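From: Kazimír Šimko
To: suturing-rules list
Subject: Re: [suturing-rules] section 4, thread handling - comments by Wednesday pls

Sorry, typing this between two meetings so forgive the state of it. Replies under the bits they belong to.

> Hi all, draft 2 of section 4 is in the shared folder. Main changes:
> the old "avoid gripping suture with force" line has gone, replaced by
> a proper rule. Both instrument tips to be in view before any pull on
> the thread. Also a new bit on logging instrument uses. I've left the
> Drustura wording in where nobody objected last time. Not sure we need
> 4.6 at all. Shout if you disagree.
> Ondrejka

Thanks for doing this, much better than draft 1. And glad the "with force" line went. Was never going to mean anything to a trainee, there's no feel through the console so what force? All you have is what you see. Thread goes straight, tissue starts to tent, stop.

> 4.2 Both tips shall be visible before tension is applied.

Agree but "tips" is too loose. Had this out with the Letdale people last month. They read it as the tips of the jaws, we'd been reading it as jaws plus wrist joint. Makes a difference when you've got one instrument close up and the wrist is blocking a good part of what's behind it. Suggest: "The jaws of both instruments, and the thread between them, shall be in view before tension is applied." Longer, but you can check it on a recording.

Also wants something on slack. A long loop between two graspers is fine until somebody moves the camera. So: no camera move with thread held in both instruments. If the view's bad, let go with one, move, pick up again. We've taught it that way since June and the grumbling has mostly stopped.

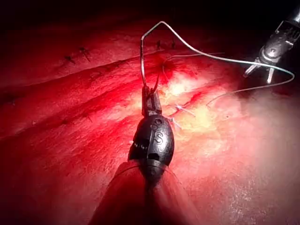 > 4.3 Suture shall be gripped only at the tail or within 2 cm of the
> needle.

Not happy with this. Fine for the braided stuff maybe, no good for a running stitch where you have to take up the slack somewhere in the middle, everybody does. If we write a rule everybody breaks on day one they'll ignore 4.2 as well. Could we say the part of the thread that will stay in the patient should be gripped as little as possible, and never twice in the same spot? And if the thread looks frayed or flattened anywhere other than the cut tails, replace it. Don't finish the row and hope.

> 4.4 Cut tails shall be of even length.

Why? Even length looks neat, that's all. Long enough that the knot holds, short enough not to poke into the next bite. Give a minimum and leave it.

> 4.5 Instrument uses to be logged, with inspection at 100 uses.

Inspection of what, by who. Also the 100 came from the bench rig, which runs about as gently as anything ever will. Of the 86 replies to our little survey most people said they look at the jaws every time anyway and log nothing. I'd put: jaws looked at under magnification before each session, log kept per instrument and not per tray. The number can go in the annex where it's easier to change. Same goes for the 800 cycles figure for the wrist cables, which I can't find a source for at all?? If someone has one please send it, otherwise it comes out.

> 4.6 Spoken confirmation between console and bedside before an
> instrument exchange.

Keep this!! Strongly. I know it reads as obvious. But it has to say the word used and that it gets repeated back, and that no thread is held by the instrument coming out. That last bit is the one that gets missed. Happy to draft it.

On recordings for the review sessions, sound matters more than I thought, half of 4.6 can't be checked without it. We clipped an old Fostex recorder to the console and it does the job, but the clocks have to match the video or it's useless. Maybe a line in the annex.

Can't do Wednesday before 3, after that fine. If people could answer on 4.3 on the list and not just to me that would save me forwarding things agian.

Kazimír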